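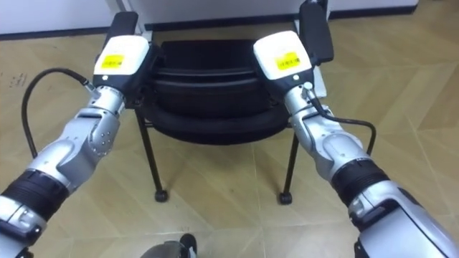 Moving a padded chair without wrecking the floor

Quick one, as I keep getting asked. We shifted a whole roomful of these at Drarnby in January, all black padded chairs, all on tiles, and most of the marks on the floor came from people dragging. So don't drag.

What you need
A dry cloth
Felt pads, the stick-on sort (I use Wundus, any will do)
A clear path to where it's going

Step 1. Clear the floor
Sweep first. Grit under a chair leg scratches tile faster than anything. Bags, leads, mats — out of the way.

Step 2. Stand behind it
Feet a bit apart, chair in front of you, facing away. Wipe the top of the back if it's greasy, otherwise your hands slip.

Step 3. Take hold both sides
One hand each side, up near the top edge. Same height. Grip the shell through the padding, don't pinch the cover — that's how seams go.

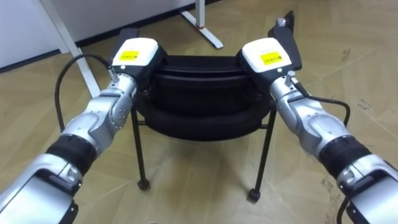
Both sides of the back held, left and right, at the upper edge.

Step 4. Tilt and test
Tip it towards you a little, about 2 cm. If the back creaks or flexes, stop and tighten the bolts underneath. If it feels solid, carry on. Heavy one? Get a second person on the seat end.

Step 5. Lift, walk, lower
Knees bent, up, short steps. Put it down level, not one leg at a time. Pads on before it goes down for good, they wont stick to dusty feet so wipe those too.

Spacing
Leave 70 cm behind each chair if people need to get past. Our room at Ruddock takes 9 in a row like that, with the end one turned in slightly.

Covers
Damp cloth only, no spray polish, it makes the seat slippy. Let it dry before anyone sits down. More on stains on the Grindden page, still half writen, will finish it when I can.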